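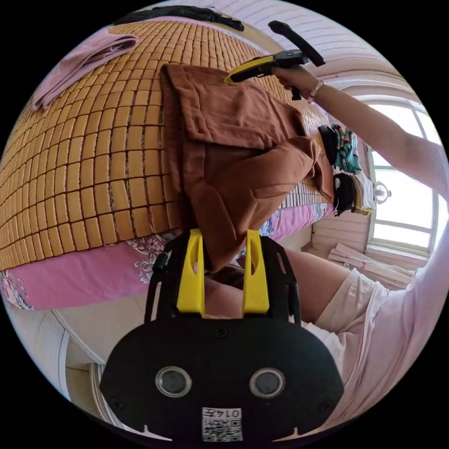 Most of the complaints that reach the Bornley office after a fit-out concern speech carrying from one desk to the next, and very few concern machinery or traffic, according to the reply Celtow gave when asked why its new wall panel had been tuned to the middle of the frequency range. The company was answering a query from a flooring contractor who wanted to know whether a thicker panel would do more for footfall noise. It would not, the reply went on, as footfall is a structural problem and has to be dealt with in the floor build-up.

Celtow launches Prurkik wall panel for offices, schools and meeting rooms

Bornley, 01/01/2025

Celtow has added a fabric-faced absorber to its range of interior acoustic products. The panel, sold under the name Prurkik, is intended for direct fixing to plasterboard, blockwork or concrete walls in rooms where the ceiling is already treated, or where the ceiling cannot be treated at all.

Rooms of the second kind are common in refurbishment work. A concrete soffit may be left exposed for thermal reasons, or the services may be so dense that there is no clear area from which to hang a suspended product. In both cases the walls are the largest remaining surface. Parallel hard walls also produce flutter echo, a rapid series of reflections that a ceiling absorber has little effect on.

Construction

Prurkik consists of a mineral fibre core with a woven polyester facing. The facing is wrapped over the edges and bonded to the rear, so no raw core is exposed once the panel is in place. Edges are square as standard, and a bevelled edge can be ordered at the same price. The long edges are resin-hardened to a depth sufficient to take the fixing clips and to resist knocks from chair backs and trolleys.

The standard panel is 2,000 mm high. It can be installed vertically or horizontally, and the weave has no marked direction, so the two orientations may be mixed on one wall without a visible change of shade. Panels can be cut on site with a fine-toothed saw, although a cut edge has to be covered with the trim supplied by Celtow or set against a return. Made-to-measure panels are available for window reveals, columns and the spaces above doors.

The facing is offered in 339 colours. Of these, the greys, off-whites and four of the greens are held in stock at Bornley. All other colours are made to order and carry a longer lead time, which will be confirmed with each quotation.

Acoustic performance

Absorption has been measured in a reverberation room with panels fixed directly to the test surface, and again with a 50 mm cavity behind them. Direct fixing gives the best results in the octave bands that carry most speech. Adding the cavity extends useful absorption downwards and is recommended for music rooms, video-conferencing suites and any room with a noticeable boom. Full octave-band data for both mountings are given in the technical sheet.

Specifiers should note that Prurkik is an absorber. It reduces reverberation within a room and has a negligible effect on the sound passing through the wall to the room next door. Where privacy between rooms is required, the partition itself, the door seals and the ceiling void should be examined first.

Coverage depends on the volume of the room and the finishes already in it. As a starting point, Celtow suggests treating two adjacent walls in preference to two facing ones, with the panels centred on the height of a seated person's head. In a teaching room the rear wall should normally be one of the pair. Panels placed high on the wall are less exposed to damage but will do less to control flutter at ear level.

Fixing

Panels are hung on aluminium split battens or on impaling clips. The battens allow a panel to be lifted off for access to wiring and put back without tools. Impaling clips bring the panel closer to the wall and are used with adhesive, so panels fixed in this way should be regarded as permanent. Neither method is suitable for external walls that show signs of damp.

A shadow gap of 5 mm is advised between neighbouring panels. It hides small errors in the line of the wall and allows for movement. Sockets and switches should be brought forward to the face of the panel in an extended back box. They should not be left recessed behind a hole cut in the facing.

Trial installation

Before release, the panel was installed throughout the Courtois building, a former printing works in Bornley now let as serviced offices. The scheme used 859 panels across the meeting rooms, corridors and main open-plan floor. Original brick piers were left uncovered at the request of the landlord, and the panels between them were made to measure.

Reverberation times were taken in each meeting room with furniture in place, before and after the work. Two of the smaller rooms have glazing on three sides and needed additional panels on the back of the door and above the screen. The measurements, together with room drawings and panel layouts, have been compiled in a project report. One change was made to the product as a result of the trial: the batten was redesigned with a deeper lip, as the first version allowed panels to ride up when the adjoining doors were slammed.

Care

The facing can be vacuumed with a soft brush attachment. Marks should be blotted with a damp white cloth and never rubbed. Pins may be used in moderation, but Prurkik is not sold as a noticeboard and repeated pinning in one area will loosen the weave. Panels should be stored flat, indoors and in their wrapping until the wet trades have finished.

Availability

Orders for stock colours are now being accepted. Orders placed in December under the pre-release scheme will be delivered at the prices quoted at that time. Samples of the facing and a cut section of the core can be requested from the Bornley office, with a limit of six colours per request. The technical sheet, the fixing guide and the Courtois project report are supplied on application.

About Celtow

Celtow manufactures sound-absorbing products for commercial and educational interiors. Its range includes suspended ceiling absorbers, desk screens and wall panels, all cut and wrapped at its works in Bornley.

Notes to editors

Prurkik is written with an initial capital only. Dimensions quoted are nominal. Colours may differ slightly between production batches, and panels for a single wall should be ordered together.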